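Über uns
Offene Werkstatt 2026 am Standort Wetthorpe

Die Pleltidby Automation GmbH entwickelt Greif- und Handhabungslösungen für Betriebe, die kleine Serien fertigen und ihre Anlagen häufig umrüsten. Am Standort Wetthorpe befinden sich Entwicklung, Simulation und Versuchsfeld unter einem Dach. Die Geschäftsführung liegt bei Huguette Turcotte.

Im Oktober 2026 öffnete das Unternehmen seine Räume für Kunden, Ausbildungsbetriebe und Anwohner. Die Gäste wurden in kleinen Gruppen durch 3 Stationen geführt: die Simulation, den Prüfstand und die Halle Krishnan, in der fertige Zellen vor der Auslieferung abgenommen werden.

Die Leitung der Simulation, Shona Tipoki, erläuterte an der ersten Station, wie eine Greifaufgabe bei Pleltidby entsteht. Bevor ein Arm im Versuchsfeld bewegt wird, durchläuft jede Aufgabe die hauseigene Umgebung Jomeo. Dort werden Werkstück, Greifer und Arbeitsfläche nachgebildet und aus der Sicht des Greifers betrachtet. Für zylindrische Teile lagen zum Zeitpunkt der Vorführung 2539 simulierte Greifversuche vor, von denen 2452 als erfolgreich gewertet wurden.

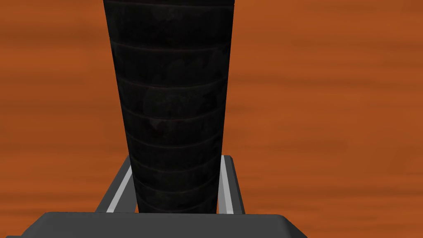 Besonderes Interesse fand die Frage, wie dunkle Oberflächen zu behandeln sind. Sie bieten der Bildauswertung wenig Kontrast, und die Lage der Finger zum Werkstück lässt sich schwerer bestimmen. Die Entwicklungsabteilung verändert deshalb in Jomeo Beleuchtung, Untergrund und Blickwinkel in festgelegten Schritten — ein Verfahren, das seit März für alle neuen Aufträge verbindlich ist.

Am Prüfstand konnten die Besucher einen Greifer unter Aufsicht selbst steuern. In der Halle Krishnan standen die Mitarbeiter der Inbetriebnahme für Fragen zu Schutzeinrichtungen, Wartung und Schulung zur Verfügung.

Pleltidby beschäftigt 80 Mitarbeiterinnen und Mitarbeiter und bildet in den Berufen Mechatronik und Fachinformatik aus. Schulklassen und Fachgruppen können das Versuchsfeld nach Anmeldung auch außerhalb der Offenen Werkstatt besichtigen. Anfragen nimmt das Sekretariat am Standort Wetthorpe entgegen.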